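Flirau Galow タワー 中古機レビュー 筐体構造と整備性について

Ayane Fukuda
02/06/2022

Flirau のタワー型デスクトップ Galow を中古で入手し、1月から作業用の据え置き機として使っている。購入元は Kaneko の法人リース返却品コーナーである。性能面は現行機と比較しても意味がないため、本稿ではほぼ扱わない。対象とするのは筐体の開閉、各部の着脱、ケーブルの取り回し、清掃のしやすさ、および騒音である。

この世代の業務用タワーは流通量が多く、本体価格よりも入手後の整備にかかる時間のほうが問題になりやすい。分解しやすい筐体かどうかで、同じ価格でも実質的な費用が変わる。ベンチマークの記事はいくつも見つかるが、電源の外し方やドライブケージの剛性に触れた記事は少なかったので、自分の記録を整理して載せておく。

入手時の状態

外装は黒。天面に浅い擦り傷、側面パネルの後端に塗装の欠けがあった。前面パネルのツメは全数残っており、脚のゴムも欠品なし。Kaneko の表記は「動作確認済み、ストレージなし、グラフィックスカード付属」で、届いたものも表記どおりだった。付属品は電源ケーブルのみ。鍵付きの筐体ではないため、鍵の有無を気にする必要はない。

内部の埃は中程度。CPUクーラーのフィン入口側に層になった埃があり、電源の吸気側にも綿状のものが付着していた。一方、ドライブケージの周辺は比較的きれいで、前面からの吸気が主にCPU側へ流れていることが付着の分布からも推測できる。ヤニの臭いはなかった。

メモリとグラフィックスカードの端子面は一度外して確認した。変色や腐食はなし。コイン電池は電圧が下がっていたので、到着当日に交換した。中古機では時計ずれの苦情が多いが、大半はこの電池である。交換自体は、グラフィックスカードを外した状態であれば指先で済む。カードを付けたままだと電池ホルダーの爪に指が届かず、細い樹脂ヘラが必要になった。

側面パネル

側面パネルは後方へ滑らせてから外す方式である。固定は手回しネジで、締め込みが強くなければ工具は不要。ただし入手時は前の所有者がドライバーで締めたらしく、最初の一回だけプラスドライバーを使った。

パネルの縁は折り返し加工されており、手を切るような箇所は見当たらない。安価な自作用ケースではこの折り返しが省かれていることがあり、比較するとコストのかけ方の違いがわかる。閉じるときは、下側のレールを先に合わせてから上側を倒し込む。上側から合わせると下側のツメがずれ、パネルが後端でわずかに浮く。この浮きは見た目ではわかりにくいが、ファンの回転数が上がったときに共振音が出る。音が気になる場合は最初にここを疑うとよい。

外殻の下側の縁には丸みがついている。意匠上の処理だろうが、横倒しにする際に角が作業面へ食い込まないという利点もある。作業は基本的に横倒しで行う。立てたままでもパネルの開閉はできるが、グラフィックスカードを抜く際に力の方向が不安定になるので勧めない。

作業面について少し書いておく。私は目の細かい布を敷いた木の机か、アルミのすのこ状の作業台を使っている。後者は滑りやすいが、エアダスターで飛ばした埃が下へ抜けるので清掃が楽である。欠点はネジを落としたときに隙間へ入ることで、磁石付きの皿を横に置いておく必要がある。

内部の配置

マザーボードは緑色の基板で、横倒しにした状態では電源が手前側、CPU周辺が奥側に来る向きで作業するのが扱いやすい。この向きだと、背面の拡張スロット側が左、ドライブケージ側が右になる。以下、左右の表記はすべてこの向きによる。

拡張スロットのカバーは基板の左端に沿って並ぶ。グラフィックスカードは基板の中央を横切る形で収まり、カードの右端とドライブケージの間には指が入る程度の余裕がある。長尺のカードに交換する場合はこの余裕がそのまま制約になる。付属のカードより明らかに長いものを検討するなら、購入前に実測しておくべきである。筐体の全長から計算すると、ケージの側壁の位置を見落としやすい。

基板の下寄り、中央付近には小さな銀色のヒートシンクがある。グラフィックスカードを抜くときに指の関節がここへ当たりやすい。フィンの縁は鋭くはないが、当てると痛いし、ヒートシンク側に横方向の力がかかるのも好ましくない。カードは右端を先に持ち上げたくなるが、スロットの爪を押した状態で左右を均等に起こすのが正しい手順になる。

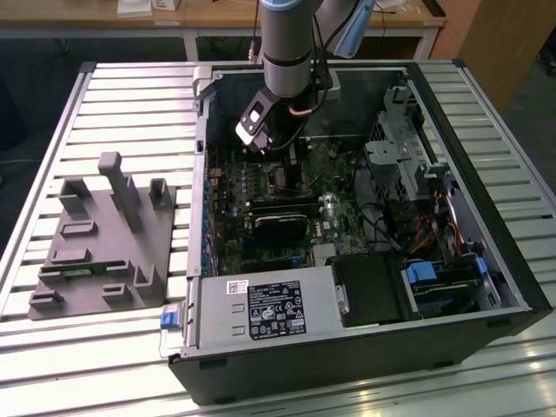 電源ユニットの着脱は、この筐体で最も評価できる点である。左端に青いラッチがあり、これを操作して固定を解いたうえで、ユニットを滑らせて取り出す。一般的な規格電源のように背面のネジを全部外す手順とは別の設計で、慣れれば着脱に迷うところがない。

定格は400Wで、付属のグラフィックスカードとストレージの構成であれば余裕がある。問題は交換用電源の調達性で、外形が汎用規格と一致しないため、店頭の電源をそのまま載せることはできない。Kaneko には同型の取り外し品の在庫があったが、常にあるとは限らない。長期間使う予定であれば、予備を早めに確保するか、電源の故障をもって引退と割り切るかを先に決めておくのがよいと思う。私は後者を選んだ。

電源の銘板は横倒し時に上を向く面に貼られている。型番の確認のために電源を抜く必要がないのは地味に助かる。業務用機では銘板が筐体側の面に隠れているものもあり、同型の交換品を探す段階になって初めて全部分解する羽目になることがある。

ケーブルの取り回し

電源から出る赤、黄、橙の線はドライブケージの下を通って右下方向へ束ねられている。工場出荷時の束ね方をそのまま引き継いでいると思われ、長さの余りが少ない。見た目は整うが、余りが少ないことは整備性の面では短所でもある。ストレージを増設しようとすると、電源コネクターが届く位置が限られる。

対策として、ストレージ用の電源延長ケーブルを足した。延長した場合、余った部分をケージの外側に押し込むと吸気の邪魔になる。ケージの下側に沿わせ、束の途中に結束バンドではなく面ファスナーを使うと、あとで外すときに楽である。結束バンドは切断時にニッパーの先が線の被覆へ触れることがあり、筐体内では使わないことにしている。

信号ケーブルについては、付いてきたものが少し硬く、曲げ癖が強かった。側面パネルを閉じたときにパネルの内面へ触れるほどではないが、コネクターの根元に曲げの力がかかっている。Lの字のコネクターを持つものに交換して解消した。ここは好みの範囲だろう。

前面パネルから来る線は細く、コネクターが一体型になっている。自作機のように一本ずつ極性を見ながら差す作業が要らないのはよい。反面、前面パネル側が故障した場合に市販の電源スイッチで代用するには、ピン配置を自分で調べる必要がある。公開資料は見つけられなかった。

ドライブケージ

ケージは灰色の金属製で、壁には穴が開けられている。板厚は十分にあり、横から押してもほとんどたわまない。ドライブを取り付けた状態で軽く叩いても、びびり音は出なかった。樹脂製ケージの機種では経年で爪が緩み、ハードディスクの振動が外殻に伝わるようになるが、この構造ならその心配は少ない。

右下のベイには青い樹脂製のハンドルがある。ドライブの解放に使う部品で、指を掛ける面積が広く、手袋をしていても操作できる。これが外れた状態でドライブを差し込んでも、見かけ上は奥まで入っているように見えるので注意が必要である。最後に手で引いて、抜けないことを確認する。

樹脂部品は経年で脆くなることを前提に見るべきで、ハンドルの根元に白化がないかどうかは購入時の確認項目に入れてよい。私の個体では白化も亀裂もなかった。とはいえ冬場の冷えた部屋では樹脂が硬くなるため、室温に馴染ませてから操作している。

SSDを載せる場合は変換マウンタを使う。金属製と樹脂製を試した結果、樹脂製のもので十分という結論になった。金属製は重量が増えるだけで、温度の差は測定できる範囲では出なかった。マウンタの厚みによっては隣のベイに干渉するので、薄型のものを選ぶ。

清掃の手順

入手後に行った清掃の内容を順に記す。まず電源ケーブルを抜き、電源ボタンを長めに押して残留電荷を抜く。側面パネルを外し、横倒しにする。グラフィックスカードを外し、端子面を上にして帯電防止袋に置く。続いて電源を外す。ここまで進めると基板の大半が露出し、刷毛が入る。

クーラーのフィンはエアダスターだけでは落ちなかった。層になった埃は湿気で固まっており、毛の柔らかい刷毛で表面をほぐしてから吹く必要がある。ファンの羽根は必ず指か綿棒で押さえて回転を止める。空回しすると軸受を傷めるほか、基板側へ逆起電力が出る可能性がある。後者の影響がどの程度かは機種によるので何とも言えないが、押さえるだけなら手間ではない。

CPUのグリスは塗り直した。旧グリスは硬化しており、ヘラで軽く触れると粉になった。使用したのは Sullumetti の非導電タイプである。粘度がやや高めで、塗り広げには向かないが、中央に置いてクーラーの圧力で伸ばす使い方なら問題ない。取り外し時に確認したところ、端まで均一に伸びていた。容器の先端が細く、量の調整がしやすい点はよい。キャップの締まりが甘いので、保管は立てておくほうが無難である。

クーラーを戻す際は対角に少しずつ締める。ネジにばねが入っているので締めすぎにはなりにくいが、一箇所だけ先に底まで締めると反対側が浮く。クーラーのファンコネクターは差す方向が決まっている。無理に押し込んだ跡のある個体を以前見たことがあるため、コネクターの溝を見てから差すこと。

電源の内部清掃は行っていない。ケースを開ける作業は高電圧部に触れる危険があり、清掃のために開けるべき部位ではないと考える。吸気側から刷毛と掃除機で取れる範囲に留めた。掃除機のノズルは金属部に当てず、少し離して使う。

騒音と温度

騒音は簡易騒音計を本体前面に向けて測定した。距離と角度は固定している。暗騒音27dBの部屋で、待機時の値は29dBだった。測定器の精度を考えると、この差をもって静音性を論じるのは難しい。聴感では、ファンの回転音よりもわずかな風切り音のほうが先に聞こえる。耳を近づけなければ気にならない水準である。

負荷をかけるとグラフィックスカードのファンが支配的になる。音程が高めで、机の上に置くと耳につく。床置きにすれば緩和される。CPU側のファンは大径で、回転が上がっても音の質は低く、不快さは少ない。清掃前は回転数が細かく上下していたが、グリスの塗り直し後は安定した。温度の低下幅よりも、この変動がなくなったことのほうが体感上の効果は大きい。

ハードディスクを載せた場合、シーク音はケージの剛性のおかげでかなり抑えられる。ただし外殻の側面が広く平らなので、机の天板に密着させて置くと天板側が鳴る。脚のゴムが硬化している個体では、薄い防振シートを挟むだけで改善する。

電源のファンは静かだが、立ち上げ直後に一瞬だけ高回転になる。これは仕様と思われる。初めて使うと故障を疑うかもしれないが、他の同世代の業務用機でも同様の動作をするものがあった。

拡張性

拡張スロットのカバーは再利用できる方式である。折り取り式ではないので、カードを抜いたあとに穴を塞ぎ直せる。中古機ではカバーが紛失していることがあり、穴が開いたままだと背面から空気を吸って前面吸気の流れが弱まる。購入時の写真で背面が写っていれば、必ず見ておきたい。

グラフィックスカードの換装については、長さのほかに補助電源の有無が問題になる。400Wという数字だけを見ると選択肢が広く見えるが、実際に効くのはコネクターの種類と数である。変換ケーブルで無理に取り出すことは勧めない。補助電源なしで動くカードに限れば、発熱も電源の余裕も問題になりにくい。

メモリの増設は容易で、スロットの周囲に干渉する部品が少ない。ただし、クーラー寄りのスロットは背の高い放熱板付きのメモリを受け付けない。放熱板なしの標準品を使えば済む話であり、この筐体で放熱板付きを選ぶ理由も特にない。

光学ドライブ用の開口にはカバーが付いている。光学ドライブを使わないのであれば、そのまま閉じておくのがよい。開口を利用してファンコントローラーなどを付ける例もあるようだが、配線の余りが少ない筐体なので、見た目よりも手間がかかると思う。

気になった点

不満は3つある。第一に、電源の外形が独自であること。これは前述のとおりで、着脱のしやすさと引き換えの関係にある。第二に、配線の余りの少なさ。増設を前提とするなら延長ケーブルの追加は避けられない。第三に、前面のUSB端子の保持力が弱いこと。差したメモリーが自重でわずかに下を向く。個体差か経年かは判断できないが、同じ返却品でもう一台見せてもらったときも似た感触だった。

このほか、側面パネルのツメの噛み合わせは少し神経質である。慣れの問題ではあるものの、月に何度も開け閉めする使い方では煩わしい。私の場合、パネル後端の内側に薄い起毛テープを貼って共振を抑えた。厚いテープだと閉まらなくなるので、貼るなら植毛タイプの薄いものにする。

重量については、持ち運びを前提にしないほうがよい。鋼板が厚いぶん重く、取っ手もない。階段を上げ下ろしする場合は電源とドライブを外してからのほうが安全である。着脱が簡単なので、この筐体ならそれが現実的な選択になる。

どのような用途に合うか

ストレージを一つか二つ載せた作業用端末、あるいは部品の動作確認用の母機として使うのであれば、整備性の高さが活きる。特に後者は開閉と着脱の回数が多く、工具なしで外せる部位の多さがそのまま作業時間に反映される。PC分解の講習で使う教材としても適している。着脱部品の多くが青で色分けされており、初めて触る人に「まず青いところを見る」と説明できる。

反対に、最新のグラフィックスカードを載せて長く使いたい場合には向かない。筐体の寸法と電源の規格がともに制約になり、それらを解消するために費用をかけるなら、汎用規格のケースに移したほうが早い。ただしマザーボードの固定穴も汎用規格と一致するとは限らないので、移植を考える場合は現物の採寸が先である。

購入時に確認する箇所を、優先順に挙げておく。電源左端のラッチの動作。ドライブ解放用ハンドルの白化の有無。背面スロットカバーの欠品。前面パネルのツメ。脚のゴムの硬化。クーラーのネジ山の潰れ。いずれも販売ページの写真だけでは判断しにくく、店頭で見られるなら側面パネルを開けさせてもらうのが確実である。Kaneko は申し出れば店員の立ち会いのもとで開けてくれた。

追記すると、側面パネルの手回しネジは紛失しやすい。頭の大きさが特殊なものではないので、汎用のインチネジで代用できる。予備を二本ほど筐体の内側にテープで留めておくとよいが、留める場所は基板から離れた外殻の隅にすること。テープの糊が熱で緩むと、ネジが基板の上に落ちる。私は結局、小袋に入れて背面の外側に貼っている。

電源の予備が入手できた場合は、ラッチの遊びと動作音の比較を追って掲載する。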